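Tusham Store School
Home | About Us | Courses | Fees | Find Us | Contact

About Us

Tusham teaches the everyday work of a small store: receiving goods, stocking shelves, rotating, tidying, and closing up. We teach it in a practice room fitted out with retail shelving and work tables, using ordinary packaged groceries.

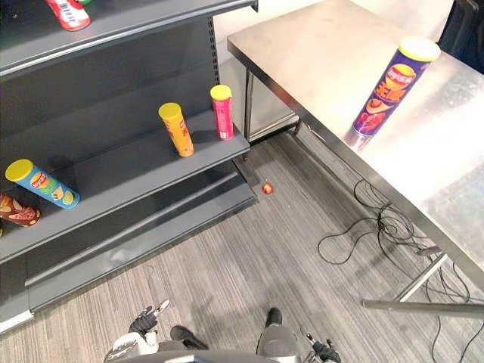
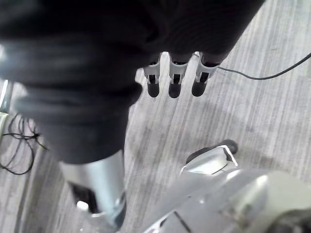

Page last changed: May

Who we are

We are a small private school. We opened in 2000 in one rented unit and moved to our present rooms in the Wouters Building when the first unit became too small for more than one row of shelving. The practice floor measures 2,000 square feet. Next to it are a classroom, a stock room, a break room with a sink, and the office.

We take 40 students in a term. Most of them are starting their first store job or coming back to store work after some years away. Some are sent by an employer. A few have bought or inherited a small shop and want to learn how the shelves are run before they hire anyone to run them. There are no entry requirements apart from being able to read a label and a delivery slip in English, and we can help with the second of those.

We don't place students in jobs and we don't take a fee from employers who hire them. At the end of a course you get a signed record of what you have practiced, which you can show to whoever you like.

The practice floor

The room is laid out like a convenience store with the checkout taken away. Our retail shelving is dark gray metal, the type with a low base shelf and a kick plate. It came out of a closed store and we bought more to match it over the years. The shelves can be moved up or down, and moving one is among the first things a new group does. Students learn to clear a shelf before they unhook it, to work in pairs on the long ones, and to check that both ends are seated before anything goes back on.

There is also a stainless steel table beside the shelving. It is used for sorting. Goods that have come off a shelf go there while the shelf is cleaned or changed, and get looked over before they go back. We like steel for this. It wipes down quickly and sticky rings show up on it. Students sometimes find that round packages slide on it more than they expect, so we ask them to set things down toward the middle.

The floor is gray carpet. Visitors from larger stores ask about this now and then. It was in the room when we moved in, it is quiet when several people are working at once, and a dropped package is less likely to dent. It does hold crumbs. The last group of the day vacuums, and the areas along the kick plates are done with the narrow nozzle.

What we stock

Everything on the practice shelves is the sort of thing you would find in a neighborhood grocery. We keep to dry goods with a long date: chips in cans, crackers, boxed cereal, rice, pasta, canned vegetables, tea. We don't keep glass on the practice shelves except in the last week of the full course.

Chip cans get more use than anything else. They come in a lot of colors, the lids make it easy to see which way up they are, and they roll. A can left on its side on a middle shelf is about the most common untidy thing in any snack aisle, and putting that right is a skill with more to it than people think. You have to stand the can up, turn it so the label faces the customer, find out which flavor it is, and see whether it belongs on that shelf at all or was left there by someone who changed their mind. Students do this many times over in the first days, with cans standing, lying down, pushed to the back, and put on the wrong shelf.

We replace goods when the packaging gets worn. Dented cans are kept in the stock room for the lesson on damaged goods. Food that is sealed, undamaged, and still well in date is donated before each summer break. Opened packages are thrown out. Please don't eat the practice stock. There is a snack basket in the break room for that.

How a session runs

Sessions start at 9:00 in the morning or 5:30 in the evening, depending on your course. Most follow the same order.

First, the group walks the floor and writes down what is wrong. Things on the floor come first on the list, whatever they are, followed by anything hanging over a shelf edge, then gaps, then goods lying down or facing the wrong way, then labels.

Second, the group clears the floor. We don't let anyone begin on the shelves until the walkways have been dealt with. Packages, balls from the toy bin, bags, and cords all count. Anything that belongs to the store goes to the sorting table and anything else goes to the office.

Third, the shelves. We work from the top down and from the left to the right. Each student has a bay. Goods go to the sorting table if they are in the wrong place, and get stood up and pulled forward if they are in the right one. Pulling forward is called facing or fronting in most stores. We say facing.

Fourth, the sorting table is cleared. Every item on it has to go back to its own bay, to the stock room, or to the damaged shelf. A session doesn't finish with goods left on the table.

Last, the group walks the floor again with the first list in hand and crosses things off. Whatever can't be crossed off is written at the top of the next group's list.

Between sessions, the teacher sets the floor up for whoever comes next. That means making a mess of it. Some mornings this is light work, a few cans laid down and a few swapped between shelves. Before the closing-shift lesson it is a good deal worse, and evening students should allow extra time.

Our courses

The full course is 60 hours, taught over one term. It covers receiving, stocking, facing, rotation by date, shelf labels, damaged goods, moving shelves, basic cleaning, and opening and closing a small store. You can take it in the morning or in the evening. The two groups cover the same material, though the evening group has fewer classroom hours and more on the floor.

The Ostia course is a short refresher for people already working in a store. It leaves out receiving and goes straight to facing and rotation. Employers often book it ahead of a busy season. It is named after the street where our first unit was, and the name has stuck even though the street is across town from where we are now.

The Lollura course is for new shop owners. It has less practice on the shelves and more on planning them: how to decide what goes at eye level, how much of each thing to put out, how to draw up a shelf plan and keep to it, what to look for when buying used fixtures. Students on this course plan one bay from bare metal and stock it. The bay stays up until the next group takes it down.

We used to offer a course on checkout work. We stopped when payment systems became so different from one store to the next that most of what we taught had to be learned again on the job. We are sometimes asked to bring it back and have no plans to.

How we teach

Groups are small enough for every student to have a bay. The teacher shows the task once at normal speed and once slowly, then the students do it. There is a written sheet for every task, in large type, kept in a rack by the classroom door. You may take copies home.

Speed isn't graded. We do time people in the last week, only so that they know how long a bay takes them and can tell an employer if asked. We grade on whether the list was complete, whether the shelf matches the plan, and whether the table and the floor were clear at the end.

We lift from the knees and we use the step stool for top shelves. Standing on a base shelf is the one thing that will get you sent home for the day.

What to bring

Closed shoes with a flat sole. Clothes you can kneel in. A pen. Knee pads are useful for base shelf work and we have pairs to lend, but many students like to have their own. Lockers are in the hallway and take a small padlock, which we don't supply. Coats and bags should be left there and kept off the practice floor.

Using our room

The practice floor can be booked by other schools and by employers when we have no class on it. Bookings are by the half day. The shelving, the tables, and the stock are included. We ask that the shelves be left at the heights marked on the uprights and that the cans go back to the stock room in their own trays, sorted by flavor. Please tell the office at the time of booking if you want shelves moved, as it takes a while to put them back.

Electrical equipment may be used if you bring it in safe condition. Outlets are along the back wall.

Visiting us

You are welcome to look around before you sign up. Friday afternoons are best, as classes finish at noon and a teacher is usually on the floor resetting the bays. Other days can be arranged through the office. Come in by the side door of the Wouters Building and follow the hallway past the lockers. There is parking behind the building and a bus stop at the front. The entrance and the practice floor are level, and the walkways between the bays are wide enough for a wheelchair.

Term dates, fees, and the booking form are on the Fees page. For anything else, use the Contact page or leave a message at the office.

Home | About Us | Courses | Fees | Find Us | Contact
Tusham Store School, Wouters Building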